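El tribunal de las sábanas: Samstead abre su sala de camas y yo ya quiero mudarme

Por Nadine Sfeir

Confieso que cuando me propusieron ir a ver camas a las nueve de la mañana pensé que era una broma de la redacción. Pues no, era en serio, y encima me lo pasé estupendamente. La firma de ropa de cama Samstead ha abierto este mes de febrero su nueva sala de muestras en la primera planta del antiguo almacén Drummond, y yo, que llevo media vida peleándome con las sábanas ajustables (siempre empiezo por la esquina que no es), no me lo iba a perder.

La sala tiene 331 metros cuadrados y ocho dormitorios montados de arriba abajo, cada uno con su cama, su ropa y su color. Me abrió la puerta Archie Crichton, el encargado, con un café en la mano y una energía que a esas horas me pareció casi ofensiva. Me contó que han pasado todo el invierno pintando paredes y decidiendo tonos, y que la discusión más larga fue la de los verdes. «Teníamos tres verdes y todos defendíamos uno distinto», me dijo. «Al final ganó el salvia, y mira que yo iba con el oliva».

¡Y menos mal que ganó! El dormitorio del salvia es mi favorito, de lejos. Sábana verde clarita, cabecero de madera clara con el panel gris tapizado, pared blanca y poco más. Es de esos cuartos en los que bajas la voz sin querer. El conjunto se llama Enen y sale a la venta en tienda la semana que viene. El precio todavía no lo dan, y eso que insistí bastante, que conste.

Lo que más me gustó es que los dormitorios siguen un poco a medio hacer. En la pared blanca hay todavía marcas a mano, unas flechitas y un 1.25 escrito con trazo fino, y a mí esas cosas me encantan porque se nota que alguien ha estado allí con el metro decidiendo dónde va todo. Le pregunté a Archie si las iban a tapar y me contestó que sí, que la pintura está comprada, pero que antes hay que ponerse de acuerdo con los cuadros (y ya hemos visto lo que tardan en ponerse de acuerdo).

Otro detalle: sobre la cama, apoyado contra la pared, hay un cartelito azul oscuro con letras blancas en chino que pide, por favor, no tocar. Yo no leo chino, me lo tradujo Talha Kiani, que lleva los textiles de la casa, justo cuando ya tenía yo la mano encima de la sábana. Glups. Me dejó seguir, eso sí, y puedo decir que es suave, suave, y que se arruga un poquito, como se arruga la ropa de cama en una casa de verdad. Talha me dijo que la prefiere así y que plancharla le parece perder la tarde. Me cae bien Talha.

Para acompañar el salvia han pensado en el azul marino, y al principio no lo veía nada claro. Pero te pones a mirar una tela azul marino doblada sobre ese verde y, oye, funciona. Blair MacRitchie, que firma los colores de la temporada, me explicó que también probaron el mostaza y el teja y que los dos se comían la sábana. El mostaza se ha quedado para otro dormitorio, el del fondo, que a mí me resultó un poco chillón para dormir, aunque una pareja que entró después de mí estaba entusiasmada, así que para gustos.

La sala admite visitas todas las tardes, de cuatro a ocho, con reserva previa por teléfono. En el primer reparto de invitaciones se apuntaron 1121 personas, y Alasdair Leckie, que lleva la agenda, me pidió paciencia para las que siguen en lista de espera. Los grupos son pequeños y cada visita dura una hora, tiempo de sobra para recorrerlo todo y volver al cuarto que más te haya gustado. Yo volví dos veces al verde.

Además, en marzo llega una segunda tanda con las colchas de la línea Vedow, que de momento solo existen en muestras del tamaño de una servilleta. Me enseñaron una en color arena y casi me la llevo en el bolso. El aparcamiento está en la parte de atrás, entrando por el portón, y hay ascensor. El café lo pone Archie.

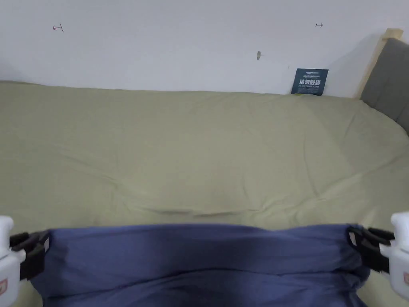
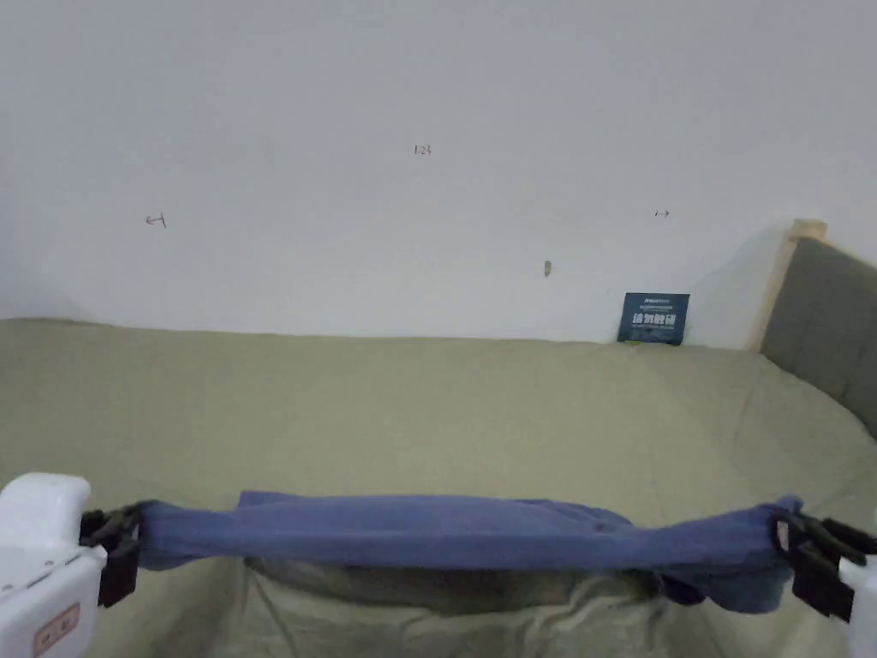 El dormitorio con la sábana verde salvia y el cabecero gris enmarcado en madera clara, en la sala de Samstead.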